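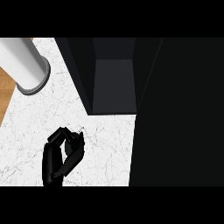 **Is Kerkow worth paying for if all you want is one wrong collection account off your credit report?**

Probably only if you hate writing letters more than you hate spending $41 a month. I hate both, so I signed up for a test run in September and kept notes.

My problem was small and stupid. A gym I left two apartments ago sent a $195 "equipment fee" to a collector called Mostov, and Mostov put it on my reports. I had the cancellation email. I had the final statement showing zero. What I lacked was the will to explain this to three bureaus in three slightly different formats.

Kerkow's pitch is that it reads your reports, finds the trouble, and drafts the disputes. The reading part is good. It found Mostov right away, plus an old address I'd forgotten living at. It also flagged my car loan, balance $2,766, as "a potential concern." It's a car loan. I pay it. Thank you for your concern.

The drafts are where I started muttering. My first letter claimed I had "no knowledge of this creditor," which would have looked great stapled to an email chain in which I beg this creditor to let me leave. You can edit everything, and you should. By the time I finished, maybe two sentences of Kerkow's were left, one of them the date line.

Mailing costs extra. Tracking costs extra on top of that. There's a progress ring that fills up as you go, and mine reached 80% before a single envelope had gone out.

Support was better than I deserved. Kenza El Khatib answered my cranky message the same evening, told me to send the zero-balance statement to Mostov directly as well as to the bureaus, and didn't try to sell me the Plus plan. Two bureaus deleted the account. The third wanted a copy of my ID, then deleted it too.

**Good:** report reader, human support, easy to cancel (two clicks, no equipment fee)

**Bad:** canned letters, add-on charges, the ring

Three stars. If you have one error and a printer, do it yourself. If you have six, pay for a month and rewrite the letters.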